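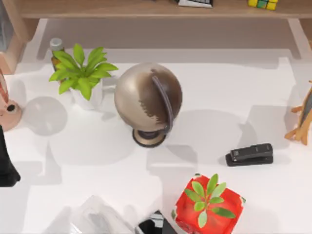

Clearing the desk: a chore still out of reach

By Sadia Chaudhry

A cluttered desk remains a demanding test for a domestic machine. At Trolico, tidying is studied first in simulation, on a table shared by potted plants, a black stapler and a crumpled plastic bag. Each calls for a different grip. A stapler keeps its shape when lifted; a bag does not, and leaves bruise easily.

The company's Clisedlow programme has completed 2,822 simulated attempts out of a planned 4,000. Its engineers score an attempt as a success only when the item reaches its proper place and its neighbours have not been disturbed. By that measure, 178 attempts at the bag have succeeded.

"We can put away a stapler with some confidence," says Aitana Soler, who directs the programme. "I would not yet leave a machine alone with a houseplant."

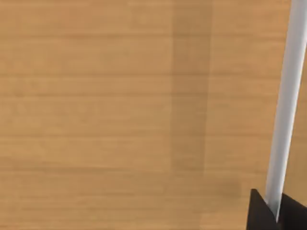
Simulated wooden tabletop, with part of the gripper at right. Rendering: Trolico

Shadows present a further difficulty. A dark patch on wood grain may be read as an object, and the arm will then reach for it. Adelino Magalhães, of the consultancy Gondal, considers such errors tolerable on a shop floor, where lighting can be fixed, but a serious matter in the home.

Trolico intends to begin trials in three furnished flats in February. Floors and laundry are excluded.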